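How Do You Teach a Robot to Use Its Hands?
A look at the Flirna hand grippers, for readers who like to know how things work 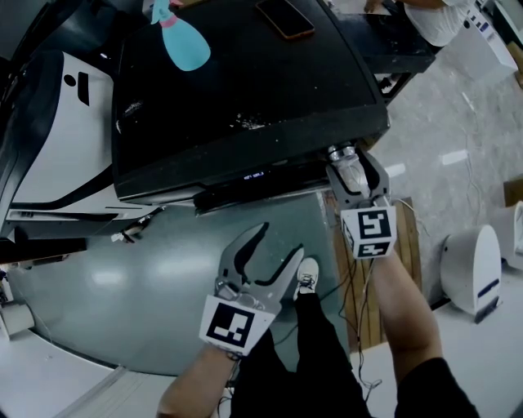
Think about the last time you opened a jar. You probably didn't plan it. Your fingers knew how wide to open, how hard to squeeze, and when to stop. You learned all that years ago, mostly by dropping things.

A robot starts with none of that. It can have strong motors and a good camera and still crush a paper cup or miss a door handle. Somebody has to teach it. One way to do that is with a pair of tools like the Flirna grippers, made by a company called Druvholm.

What is a gripper?

A gripper is the part of a robot that grabs. Most grippers don't look much like your hand. Many have only two fingers, and the fingers open and close like the ends of kitchen tongs. Two fingers turn out to be enough for a lot of jobs. Try it yourself: use just your thumb and one finger to pick up a pencil, a sock, and a spoon.

The Flirna grippers are a little different from the kind you might have seen on a robot arm. A person holds them, one in each hand. When you squeeze the handle, the fingers close. When you let go, they open again.

Why would a person hold robot hands?

Suppose you want a robot to learn how to take hold of a metal fitting. You could write down every tiny move in computer code. Lift the arm this much, turn the wrist that much, close the fingers this far. That takes a long time, and if the fitting is in a different spot the next day, the code may not work.

The other way is to show it. A person picks up the grippers and does the job. A camera worn on the head records what the person sees, and the computer stores how the grippers moved and when they opened or closed. Later, a robot with the same kind of fingers can study those recordings and try to copy them.

It matters that the fingers are the same kind. If you did the job with your bare hands, you would use all your fingers and your palm too. The robot can't do that. With the grippers you have to work the way the robot will.

What are the black and white squares for?

Each gripper carries a small white block with a black pattern on it. The pattern is called a marker. It works a bit like the square codes people scan with a phone, only simpler. When the camera sees a marker, the computer can figure out where the gripper is and which way it is tilted.

Some blocks have a pattern on more than one face. If you turn your wrist and one face points away, the camera may still see another one.

What's in the kit?

The basic Flirna kit comes with 2 grippers, a head strap for the camera, marker blocks, a charging cable, and a program called Yau that runs on a laptop. Yau turns each recording into a lesson. One try at one job is one lesson. You can watch it back, and if you dropped the part or bumped the table you can mark it as a mistake or throw it out.

There is also a bigger kit called Hisirex. It has the same grippers plus a small arm that bolts to a table, so you can test what the robot has learned. Hisirex costs a lot more and is meant for workshops and colleges.

How many lessons does a robot need?

More than you would think. For one simple job, such as moving a block from a tray to a box, the booklet in the kit says to start with some 110 lessons. Harder jobs need many more. One of the sample sets that comes with Yau has 3,515 lessons in it, and they are all about picking up and putting down small parts.

The lessons should not all be the same. If the part is always in the same place, the robot may learn the place and not the part. So people move things around. They stand in different spots, they change the light, and they leave other things nearby so the robot gets used to a messy work area.

What is it like to use?

The grippers feel strange at first. You can't feel what you are touching very well, so you have to watch closely. Round things are the worst — they roll just as the fingers close. Most people go slowly for the first half hour and then speed up.

Your arms get tired too. The booklet says to rest after every 20 minutes, and that is good advice. Long hair should be tied back, and cables on the floor should be kept away from where you walk.

We liked how little setup there was. The strap fits adults well but is too loose for a small head, even on the tightest hole. The handles are also made for grown-up hands. Druvholm says the grippers are for ages 14 and up, with an adult helping.

Words to know

Gripper: the part of a robot that grabs things.

Marker: a printed pattern that a camera can find easily.

Recording: the saved pictures and movements from one try at a job.

Try this at home

You need two pairs of kitchen tongs and a friend. Hold one pair in each hand and try to take the lid off a plastic jar, fold a washcloth, and put a cap on a marker pen. Have your friend write down what goes wrong each time. Then swap.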